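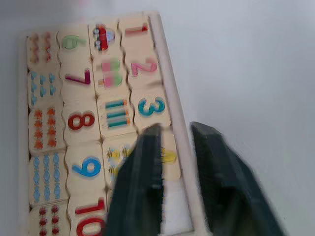 Skanditz Robotics Club
Pre-session bench and arm checklist, with inspector's comments
Bench 2, number puzzle task
Inspected by: Morenike Chukwu
Arm operator: Ifeanyi Uzor
Session: December 2024

Marks used: OK, FIX (put right before the session), WATCH (carry on, but keep an eye on it), FAIL (do not power up). "Fine" is not a mark. Neither is a smiley face, Ifeanyi.

SECTION A - BENCH AND SURROUNDINGS

A1. Bench bolted or clamped and does not rock when leaned on.
OK. Leaned on it with conviction.

A2. Work surface clean, plain and free of anything that isn't part of the task.
FIX, then OK. The white surface had crumbs on it. The gripper cannot tell a crumb from an obstacle and I would rather not have the discussion again. Wiped down, and the flapjack has been moved to the windowsill.

A3. Floor tape marking the keep-out line is complete.
WATCH. The corner nearest the door has been lifting since August. Pressed down with a shoe. It will lift again.

A4. Bags, coats and trailing scarves behind the line.
FIX, then OK. Two rucksacks and a trombone case moved. Glória says the trombone case is "well clear". It was leaning on the emergency stop post.

SECTION B - POWER AND STOP

B1. Emergency stop within reach of the operator's free hand.
OK, once the trombone case had gone.

B2. Emergency stop tested with the arm moving slowly, not just pressed and admired.
OK. Stopped at once. Reset took two goes because the button needs a proper twist, and people give it a polite one.

B3. Power supply off the floor and not under anything.
OK.

B4. Cables checked along their whole length for nicks and tight bends.
WATCH. The sleeve on the wrist camera cable is starting to fray at the second clip. No wire showing. Adesuwa has a new sleeve on order from Brirnen and has been told it ships "soon". Look at it again every session until then.

B5. Cable has enough slack for full wrist turn both ways.
OK. Turned by hand with the power off, as the sheet asks. Thank you to whoever finally did it in that order.

SECTION C - ARM AND GRIPPER

C1. Mounting bolts tight.
OK. Paint marks all lined up.

C2. Speed limit set to 120 mm per second for any session with spectators.
FIX, then OK. It was set to 300. The explanation given was that 300 "looks better". It does look better, right up to the moment it meets the bench. Returned to 120 and the settings page locked. Ask me for the password and I shall say no.

C3. Gripper fingers secure, no cracks, matching pair.
OK. Both green fingers are firm on their screws. Please don't swap one for a spare left over from the Darkley competition. Those are slightly longer, and a gripper with one long finger picks things up the way I use chopsticks.

C4. Grip force on the low setting for wooden pieces.
OK. Tried on my own finger first, which I'm told is not in the procedure. It ought to be.

C5. Camera lens clean and bracket tight.
FIX, then OK. Thumbprint. Lens cloth is in the top drawer, under the sleeve that says LENS CLOTH.

C6. Home position reached without passing through the keep-out zone.
OK.

SECTION D - THE PUZZLE

D1. Tray sound: no splinters, rails not coming away.
OK. Ran a cloth along all the rails and it didn't snag.

D2. Each number piece sits beside its quantity piece before the start.
OK. The sevens and nines were the trouble last month. If you are resetting the tray, count the small painted things and do not go by colour, however sure you feel.

D3. Pieces lift out without sticking.
WATCH. The wavy edges can bind when a piece goes in at a tilt. If the arm pulls and the whole tray comes with it, stop. Do not hold the tray down with your hand. I've put that last sentence on a card and taped the card to the monitor.

D4. Tray placed at an angle, as the task rules allow.
OK. Onyekachi would like it noted that a slightly crooked tray is deliberate and part of the test. Noted. Please stop straightening it for him.

D5. Pieces stored in the lidded tub afterwards.
To be checked at close. The 10 spent a week in somebody's coat.

SECTION E - PEOPLE

E1. One operator, one person on the stop, nobody else inside the line.
OK. Ifeanyi operating, Adesuwa on the stop. The person on the stop does not hold a phone, a drink or a grudge.

E2. Hair tied back, sleeves pushed up, lanyards off.
FIX, then OK. Lanyards. Every time.

E3. No more than 6 spectators at the bench.
WATCH. Parents from the Nwankwo workshop are invited to look in before they go home. They can take turns.

E4. Operator says "moving" out loud before every run.
OK, though it could be said as if to other people.

RESULT

Cleared to run at 120. No FAIL marks. B4 and D3 to be looked at again halfway through the session, and the floor tape to be replaced by someone who has brought tape.

Signed: M. Chukwu
Countersigned: Onyekachi Garba

Added at close: D5 OK, tub full and lid on. E4 had improved by the second run. The flapjack is no longer on the windowsill.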